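Shadows: why some are sharp and some are fuzzy

Everything you can see has light coming from it or bouncing off it. When something gets in the way of the light, a darker patch is left on the other side. We call that patch a shadow.

How a shadow is made

Light travels in straight lines. It can't bend around your body to reach the ground behind you. If you stand in the sun, your body stops some of the light, and the ground on the far side of you gets less of it than the ground nearby. The shape of the dark patch comes from your outline as the light "sees" it, so if you put your arms out, the shadow puts its arms out too.

You need three things to make a shadow: a light, an object and a surface for the shadow to fall on. The surface can be a footpath, a wall, a table, the sea or even a cloud. People in aeroplanes sometimes see the shadow of their own plane on the clouds underneath.

What stops light and what doesn't

Materials fall into three groups.

Opaque things stop light. Bricks, books, dogs and people are opaque, and they make dark shadows.

Translucent things let some light through but scatter it in different directions. Baking paper and frosted bathroom windows are translucent. Their shadows are paler.

Transparent things let nearly all the light through. Clear glass and clean water are transparent. They can still make faint shadows, mostly around their edges, where the light is bent or reflected away.

Some coloured plastics let only certain colours through. Hold a piece of red cellophane over white paper on a sunny day and you will get a red patch on the paper.

Sharp edges and soft edges

Look closely at the edge of a shadow. Sometimes it is a crisp line, and sometimes it fades out slowly so that you can't say exactly where it stops. The difference comes from the size of the light and how far the object is from the surface.

A very small light, such as the bulb in a torch, sends out light from nearly one point. A spot on the wall either gets that light or it doesn't, so the shadow has a sharp edge.

A big light, such as a long ceiling tube or a large window, sends out light from many points at once. Near the edge of the shadow there are places that can be reached from one end of the light but are blocked from the other end. Those places are partly lit. They look grey, and they make the edge look soft.

Scientists have names for these parts. The darkest part of a shadow, where the light is completely blocked, is the umbra. The paler part around it is the penumbra. Both names come from Latin, and umbra means shade. The word umbrella comes from it too.
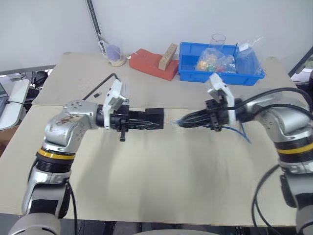

Soft grey shadows on a beige sheet. Pale surfaces make faint shadows easier to see.

Distance matters as well. Put your hand flat on a table under a ceiling light and the shadow around your fingers is thin and neat. Lift your hand slowly. The penumbra gets wider and the edge gets fuzzier. If you lift it high enough, the shadow may almost disappear.

A room with several lights makes things more complicated. Each light makes its own shadow, so one cup can have several, all pointing different ways. Where two shadows overlap the patch is darker, because two lots of light are missing.

Why shadows aren't completely black

If the sun were the only thing lighting the ground, your shadow would be very dark indeed. But the sky is bright too, and light bounces off walls, grass and sand. Some of it lands inside your shadow. On the Moon there is no air to scatter sunlight around, so shadows there are much darker than ours.

Long shadows and short shadows

In the early morning the sun is low, and its light comes in at a slant. Your shadow stretches a long way across the ground. By the middle of the day the sun is higher and your shadow is short. In the afternoon it grows long again, on the other side of you.

The time of year makes a difference. In the southern half of Australia, the shortest midday shadows come in December, when the sun climbs highest in the sky. In winter the sun stays lower and midday shadows are longer.

Because shadows move in a regular way, people have used them to tell the time for thousands of years. A sundial has an upright or sloping part called a gnomon (say "NO-mon"). Its shadow moves across a dial marked with the hours. There is a sundial in the park at Kovcombe with a stone dial and a metal gnomon. It doesn't work at night, and in summer it is an hour behind everyone's clocks because it can't be changed for daylight saving.

Try it: a shadow that grows

You will need a torch, a pencil, a lump of modelling clay and a plain wall.

Stand the pencil in the clay, 13 centimetres from the wall. Turn off the room light. Hold the torch 28 centimetres from the pencil, on the side away from the wall, and look at the shadow.

Now bring the torch closer to the pencil. The shadow gets bigger. The pencil is blocking a wider share of the light that spreads out from the torch.

Next, put the torch back and slide the pencil towards the wall. The shadow shrinks until it is nearly the same size as the pencil. Look at the edges while you do this and draw what you see at each distance.

Never look straight at the sun when you are studying shadows outdoors. It can damage your eyes, even with sunglasses on.

Words to know

Gnomon: the part of a sundial that makes the shadow.
Opaque: not letting light through.
Penumbra: the paler outer part of a shadow.
Translucent: letting some light through, but not clearly.
Umbra: the darkest part of a shadow.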